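Projet de groupe, rapport intermédiaire, partie 4 : budget et plan d'achat
Rédaction : Fotini Economou. Relecture des tableaux : Hanneke Mulder.
Version du 2021-12-11

## 4.1 Ce que nous devons acheter

Dans la partie précédente, nous avons expliqué pourquoi notre groupe a choisi les pinces tenues à la main pour enregistrer les gestes, et pas la téléopération d'un bras complet. Ce choix change beaucoup le budget. Un bras demande un socle, une alimentation, une zone de sécurité et une assurance que le département ne peut pas prendre avant la prochaine année. Les pinces à main demandent surtout des pièces imprimées, des marqueurs et du temps pour l'étalonnage.

Le matériel que nous proposons se divise en deux groupes. Le premier est le matériel qui s'use : les doigts de pince, les cubes avec marqueurs, les câbles. Le deuxième est le matériel qui reste : les caméras, les supports, l'ordinateur d'enregistrement. Nous avons d'abord fait l'erreur de tout mettre dans une seule ligne, et le total était impossible à discuter avec le service des achats.

## 4.2 Comparaison des offres

Nous avons écrit à trois fournisseurs au mois d'août. Paisan a répondu seulement avec un catalogue, sans prix pour les écoles, donc nous ne le gardons pas dans le tableau.

| Poste | Trulov | Stoltard |
|---|---|---|
| Paire de pinces à main, sans électronique | 255 € | non vendue seule |
| Jeu de doigts de rechange | 50 € | compris dans le kit |
| Jeu de cubes à marqueurs | 70 € | compris dans le kit |
| Kit complet | non proposé | sur devis |
| Notice d'étalonnage | en anglais | en anglais et en allemand |

L'offre de Stoltard est plus simple à gérer, parce qu'il y a une seule facture. Mais quand un doigt casse, il faut commander de nouveau le kit des pièces, avec des éléments dont nous n'avons pas besoin. Trulov vend chaque pièce séparément. Pour des étudiants qui débutent et qui cassent des choses, cela nous paraît un avantage sérieux.

Hanneke Mulder a proposé d'imprimer les cubes nous-mêmes à l'atelier. C'est possible, mais les faces doivent être bien planes et les marqueurs collés sans bulle. Nous conseillons donc d'acheter un premier jeu, de mesurer ses dimensions et de fabriquer ensuite les copies.

## 4.3 Dépenses que nous avions oubliées

Notre premier budget ne contenait pas les points suivants :

- les câbles assez longs et les passages de câbles pour le sol ;
- les objets à manipuler, en plusieurs exemplaires, parce que certains s'abîment ;
- le stockage des enregistrements, avec une copie sur un autre disque ;
- les frais de livraison, qui sont comptés par commande et non par pièce.

Pour le logiciel, nous utilisons Stilteo avec la licence du département. Elle ne coûte rien au projet, mais elle ne permet pas d'enregistrer sur deux postes en même temps. Si un second poste est acheté un jour, il faudra parler de cette licence avant de signer la commande.

## 4.4 Calendrier proposé

Nous ne souhaitons pas commander tout en une fois. La première commande contient une paire de pinces, un jeu de doigts et un jeu de cubes chez Trulov, soit le strict nécessaire pour un poste. La deuxième commande dépend de l'usure que nous observerons. Pour cela, un cahier restera sur le poste et chaque personne y écrira ce qui a été remplacé, avec la date et la raison.

Les caméras sont un cas à part. Le département en possède déjà, mais elles sont réservées par un autre cours jusqu'à la fin du semestre. Nous avons préféré attendre et ne pas mettre cette dépense dans la demande actuelle.

## 4.5 Questions encore ouvertes

Il reste à décider qui paie les réparations après la fin du projet. Nous n'avons pas trouvé de règle écrite sur ce sujet. Il faut aussi vérifier si une commande partagée entre deux groupes donne droit à une remise, comme le commercial de Trulov l'a laissé entendre au téléphone.
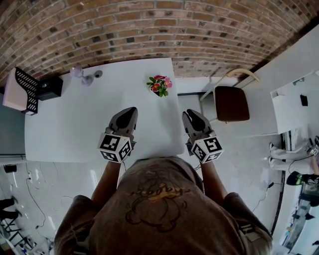
Hanneke Mulder a noté à la relecture qu'elle mettrait deux jeux de doigts dans la première commande, car les frais de livraison sont les mêmes et le délai de Trulov n'est écrit nulle part dans l'offre.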